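Household Tips with Diane Nguyen

Prayer books, altar cloths and everything on the shelf

My grandmother kept her missal in a bread bag. It worked fine for about one winter, and then the leather went spotty and the whole thing smelled like a basement, and I've been fussing over other people's prayer books ever since. So many of you wrote in after the piece on candle stubs that I'm giving the whole page this time to the things we keep for praying with: the books, the cloths, the beads, the little lamp.

Books first. If yours smells musty, stand it up with the covers open like a fan and leave it in a dry room for a couple of days, out of the sun. Turn a few pages whenever you walk past. If it still smells, put it in a lidded box with an open dish of baking soda (next to the book, please, I've had letters!) and check it after a week. I've done this with a family Bible as thick as a loaf of bread and it took 3 weeks, so don't give up early.

Take out everything that's been stuffed inside. Funeral cards, pressed flowers, the palm from last year, a grocery list. They strain the spine and the flowers stain the page brown. I put mine in an envelope, write the name of the book on it, and keep the two side by side. One ribbon is plenty for marking your place. If the ribbon is fraying, a dab of clear nail polish on the very end will hold it, but let it dry all the way before you close the book, or you'll be marking that psalm for good.
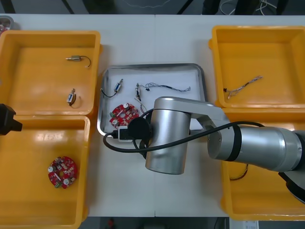

Yellow bins, with a steel tray between the two sides.

Wax on the cloth. Everyone wants to know about wax. Let it get good and hard, and if you have room, fold the cloth into a bag and put it in the freezer for 45 minutes. Flex it and most of the wax will pop off; lift the rest with the edge of an old plastic card. Then brown paper above and below, warm iron, no steam, and keep moving to a clean patch of paper. Colored candles are meaner. A red or purple one will leave dye behind after the wax is gone, and for that I dab on rubbing alcohol with a cotton ball after testing a corner. I've rescued a white linen runner this way and I've also ruined one – it had gold thread in it, and I should have handed it to somebody who knew better.

Wash plain linen by hand in lukewarm water with a mild soap. Roll it in a towel, don't wring it. Iron while it's still damp, from the wrong side if there's embroidery. Then roll it on a cardboard tube for storage. Fold lines in old linen turn into tears, and I have a drawer of those to prove it.

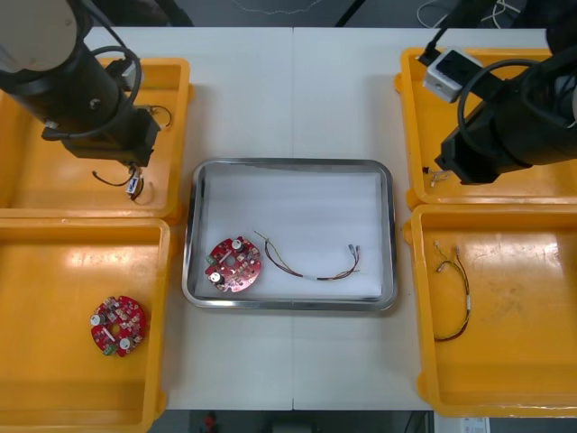 Vol. 2, No. 3

Now, beads. Wooden rosaries and prayer beads don't like water. Wipe them with a barely damp cloth, dry them right away, and once a year or so rub the tiniest bit of olive oil into them with your fingers. Glass ones can have a quick soapy rinse if they're on a chain, but if they're strung on cord, only wipe them. A cord that has stretched so you can see gaps is telling you something. I restring mine with the waxed thread from Gerus, the little craft shop over on Plosteck Street, and a spool lasts me years. Lay the beads in order on a towel before you snip anything! I once had to rebuild my aunt's from a photograph.

For a tangle in a fine chain, put it flat on a plate, add a drop of baby oil, and work at the knot with two pins. Pulling makes it worse.

Brass candlesticks can go under the hot tap to loosen drips, as long as the bottoms aren't covered in felt. Weighted ones I don't soak at all. Lemon juice and salt will brighten solid brass, then rinse and dry like you mean it. Check with a magnet first. If it sticks, you've probably got plating over steel, and lemon and salt will go right through that in a few goes. 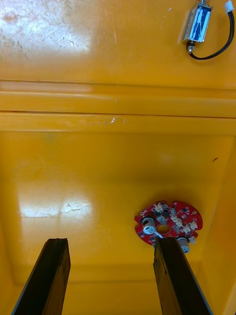
Red round circuit board on yellow plastic.

A reader asked about soot on the wall behind her icon lamp. Trim the wick! It should be short enough that the flame is steady and small. Move the lamp a hand's width farther out, and clean the wall with a dry soot sponge before any water touches it, or you'll paint with the stuff. The icon itself you should only dust, with a soft dry brush, and if the paint is lifting don't even do that.

Incense ash goes in a metal can with a lid, and I leave it there overnight before it goes out. Charcoal holds its heat much longer than you'd think. A spoonful of sand under the charcoal saves the bowl. I use Bondarchuk sand from the garden aisle, 95 cents a bag in April when they're clearing the shelves. 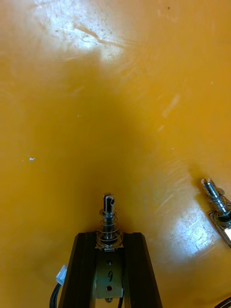

Where to keep it all is the last thing, and I've changed my mind on this over the years. I used to say a glass cabinet. Now I'd say an open shelf on an inside wall, away from the kitchen and the radiator, with a bit of space behind the books. Cabinets look lovely but they trap the damp, and mine fogged up every fall. If you do have one, prop the door open for an hour in the morning.

Worn-out prayer books and blessed things shouldn't go in the trash in most traditions. Ask at your own church or temple or mosque what they'd like you to do, and ask before you carry in three boxes. When I did the big clear-out at my mother's I had roughly half a closet of them, and the parish office was very patient with me.

Next time it's tablecloths for big family feasts, and I'd love to hear how you get out beet juice. Mrs. Lultetti's trick with the milk did nothing for mine.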